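Slavica Bošković
Thread: why color names fail as a spec
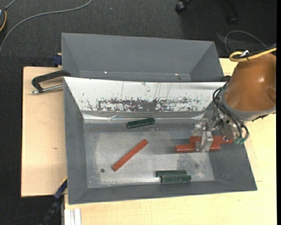
1/ "Gray" on a purchase order tells a supplier almost nothing. Kendness lists 11 grays for molded parts, and two of them have the same name in different catalogs. Surface finish moves the reading again. Take the front bin: the walls are dark gray, the floor is a metallic gray, and the scuffed parts of that floor go silvery. One word covers all of it, and a meter would disagree at every spot.

2/ What to write instead: L*a*b* values, the illuminant, the observer angle, and a tolerance. I use D65 and 10 degrees. If the part is glossy, state whether specular is included or excluded. Leaving that out is the most common error I see in specs.

3/ Tolerance. Delta E of 2 is fine for parts sold separately. It is too loose for parts that sit side by side, where people pick up small shifts in hue -- especially near neutral.

4/ Shaohua Shao sent me 8 chips from the Povov line in November, all labeled the same. Five passed under daylight. Under the store lamps, three of those five looked green. Metamerism, so check a second illuminant.

5/ Keep the master chip in the dark and log its age. Ours from the Sirkevthorpe job is number 552 and has yellowed enough to be useless. The readings taken when it was new are still good.

6/ Next thread: gloss units, and why 60 degrees is the wrong angle for matte parts.

Recent threads
Reading a spectral curve
Textured plastic and aperture size
Notes on the Stöckli lamp cabinet

We use cookies to remember your settings. Accept / Manage
Contact | Terms | Back to top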